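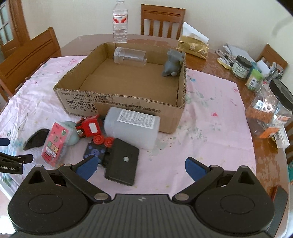 She has sold tablecloths for 2 decades out of the same storefront in Medrano and she does not want her name in this. Fine. "Write about the cloth," she said. So, the cloth.

We talked in May, in the back of the shop, Tusow Linens, with the phone ringing the whole time. She let it ring. First question was the obvious one, why anybody still buys a tablecloth. She laughed. "People eat at the table again. Then they look down and see the table."

Most of what comes in is old. Estate boxes, closets, someone's aunt. Last year she bought one lot of 900 pieces from a hotel closing out in Randell, and half of it was napkins. Stained napkins. She kept 56 and cut up the rest for cleaning rags. No regrets, she says, though the rags are better than anything at the store and she now hoards them.

On stains she is quick. Cold water first. Then a soak overnight, plain powder, no bleach on anything printed. Coffee comes out. Candle wax comes out. "Turmeric, say goodbye." She has tried lemon juice and sun on turmeric and got a paler yellow circle for her trouble.

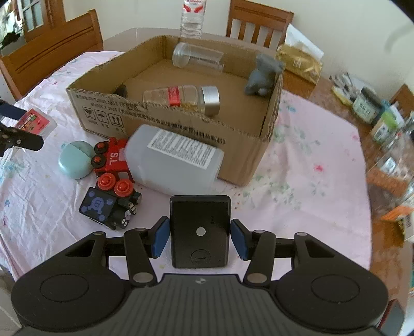 Prints are her favorite subject and she got louder here. Big prints were the thing when she opened, huge roses, fruit, one awful pattern with roosters that sold out twice. Now it's small stuff. Customers ask for a pale ground, pink or cream, with little scattered flowers in blue, green and red, like the one on the round table, and they ask for it in every size. "A small print hides a crumb. It hides a drip too, if the drip is polite." Plain white she sells mostly for weddings, and gets it back in the donation bin by fall.

Does she iron? Long pause. No. She hangs them damp, pulls the corners, thats it. For years she told customers to iron from the back with a press cloth and she still tells them if they ask. At home she lets the creases be. "My mother would of fainted."

Sizes are where people go wrong. They measure the top and forget the drop. She wants eight inches hanging on each side for every day, more for a holiday, and on a round table you measure straight across and add the drop twice. She wrote this on a card by the register. People take photos of the card and come back with the wrong number anyway. 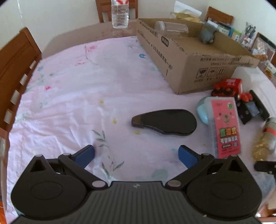
Pale pink floral, wrinkles left in.

The rent question I almost skipped. She opened in 2000, when the block had a shoe repair and a bakery, and both are gone. The Zillevis fabric warehouse outside town undercuts her on anything new — she shrugs at that. Their hems are glued, she says, and she'll turn one over to show you. Her own get a double fold and a short stitch, done at night with the radio on.

I asked what she'd save in a fire. A tea cloth, hand embroidered, one corner unfinished with the needle holes still showing. Not for sale, has never had a price. Then the phone rang again and she picked it up this time, and it was somebody asking about turmeric.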